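A **spiral hair tie**, also called a coil hair tie or phone-cord hair tie, is a loop of coiled plastic used to hold hair in a ponytail or bun. The coil stretches when pulled and draws back toward its first shape when let go. It is sold alongside elastic bands, scrunchies, and clips, and is often kept with other small hair accessories and jewelry.

## Construction

Most spiral hair ties are made from thermoplastic polyurethane. A solid or hollow strand is wound around a rod, heated, cooled, and cut to length. The two ends are then joined to make a ring. On plain ties the joint is fused and shows as a small lump. Some versions have a metal clasp or sleeve, which may cover the joint or serve only as decoration.

Clear, black, brown, and beige are common colors. Glossy finishes are usual, though matte and frosted ties are also made. Decorated types may carry beads, charms, or bows.

Narrow coils are used for fine hair and for children. Wider ones suit thick or curly hair, which can push a small tie out of shape in a single wearing.

## Use

The tie is passed over the gathered hair, twisted, and passed over again, usually two or three times. The pressure falls on separate points along the coil, and many wearers find that it leaves a lighter crease than a flat elastic. Results differ with hair type and with how tightly the tie is wrapped. Hair can catch between the rings if the tie is pulled straight off, so it is normally unwound one turn at a time. Many people wear a spare on the wrist.

## Care and storage

A stretched tie can often be tightened by placing it in hot water for a minute or two and letting it cool. Ties with glued ornaments or metal parts are better washed in lukewarm water with mild soap, then dried with a cloth. Hair oil left on the surface makes the plastic tacky and picks up lint.

Storage in a shallow box or drawer tray keeps the coils from being flattened. Small items such as earrings are generally left in their pouches or on their backing cards, as posts and hooks tangle easily in a coil. Ties may also be threaded on a rod or stacked so that the rings sit in a column, which takes up less room.

## Packaging

Spiral ties are sold singly, on cards, or in small tubs. Mixed accessory boxes combine them with clips, ornaments, and inexpensive jewelry, each piece commonly wrapped in clear plastic.

## See also

- Barrette
- Hair clip
- Scrunchie

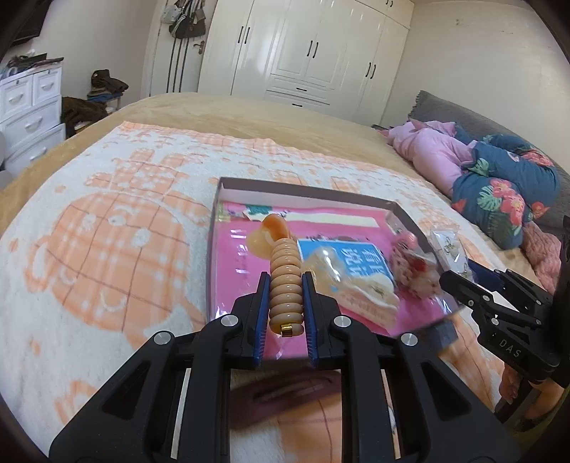

A beige spiral hair tie with a gold-colored metal clasp, and a shallow box of packaged accessories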